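**About Coston**

Coston records household tasks as demonstrations for robot training. Heidrun Zwahlen runs the floor; Pirmin Zaugg maintains the grippers and checks marker calibration. Each demonstrator completes 26 hours of practice before any recording is kept. The July set holds 849 demonstrations – 827 passed review.

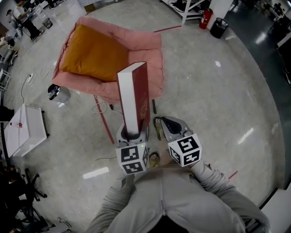
*Reading time: 1 min*

Boxed items are carried upright in a hand-held gripper with a marker cube on each finger.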